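# Review: Brusard Hand-Held Gripper Practice Guide, second edition

Reviewed over one project cycle. Copy supplied by the publisher, Endell, and not returned.

The Brusard guide is a spiral-bound manual of good practice for people who record manipulation data with hand-held grippers in ordinary homes. It has 12 chapters, a set of checklists, and a template for a site agreement. It is not a standard in the formal sense. Nothing in it is certifiable, and the introduction says so on the first page. Its rules are sorted into "must," "should," and "may," and the wording is consistent enough that a supervisor can audit against it.

I used it with two operators on household pick-and-place work, mostly bedrooms and kitchens. Soon-im Ki handled the recording plan and marked up the margins of our shared copy. Several of her notes are reflected below.

## Scope and layout

Chapters 1 through 3 cover consent, site entry, and equipment checks. Chapters 4 through 9 deal with the recording itself. The rest is labeling, storage, and incident reports. Cross-references are by clause number and all the ones I followed were correct, an improvement on the first edition.

The equipment check is short. Pads are inspected for tears and for separation at the edges, linkage screws are checked for looseness, and the jaws are opened and closed through full travel before the first take. The guide allows up to 35 takes between checks. We found that interval too long for soft rubber pads on cardboard and cut it in half.

## Household objects

Chapter 5 is the strongest part. It divides objects into open, restricted, and excluded classes, and it puts medicine packaging in the restricted class. The clause requires that a package be closed, that it carry no patient label, and that it be returned to the resident by hand at the end of the session. Grip is to be taken on the side panels, with the printed face left readable where possible.
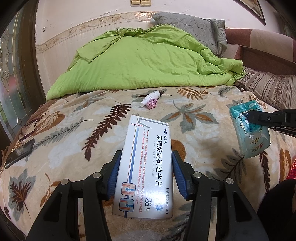

Clause 5.4 then covers supporting surfaces. Beds, sofas, and folded bedding are permitted, but the operator must note the surface type in the log, as a soft surface changes the approach height and the contact at release. The guide gives no tolerance for this. A companion table of surface categories would help, and the four categories it does name (hard, padded, loose textile, mixed) were not enough for us. A thick blanket over a mattress fits two of them.

Clutter is handled sensibly. Items that belong to the room may stay, provided they fall outside the excluded class. Phones may remain with the screen off or turned down. I would have made the phone rule stricter and required removal, given how easily a lock screen lights up during a take.

## Weak points

Chapter 8, on two-handed work, reads as if it came from another document. It uses "tool," "effector," and "unit" for the same device. The minimum clearance between two grippers is given for the closed position only. Eduardo Sison, our second operator, measured his own clearances with both sets of jaws open and taped the figures inside the cover.

The labeling chapter assumes English packaging. It tells the annotator to enter the product name "as printed," with no instruction for bilingual packs or for which line takes priority. We adopted a local rule: enter the largest line in its original script, then the English line if there is one. The publisher's errata sheet, dated October, does not address this.

The incident form asks for the cause of a drop before it asks what was dropped. Operators filled it in out of order.

## Comparison

The Lashari handbook is cheaper and has better diagrams, but it was written for lab benches and has no material on residents or private rooms. The Zurkik checklist cards are useful on site and fit in a pocket. They cover equipment only. For home recording, the Brusard guide with the Zurkik cards is a workable pairing.

## Rating

4 out of 5. One point is deducted for Chapter 8. Teams that record with a single gripper can skip that chapter and will lose little. Teams recording in more than one language should write their labeling rule before the first session and insert it after page 2 of the labeling chapter, where there is a blank half page.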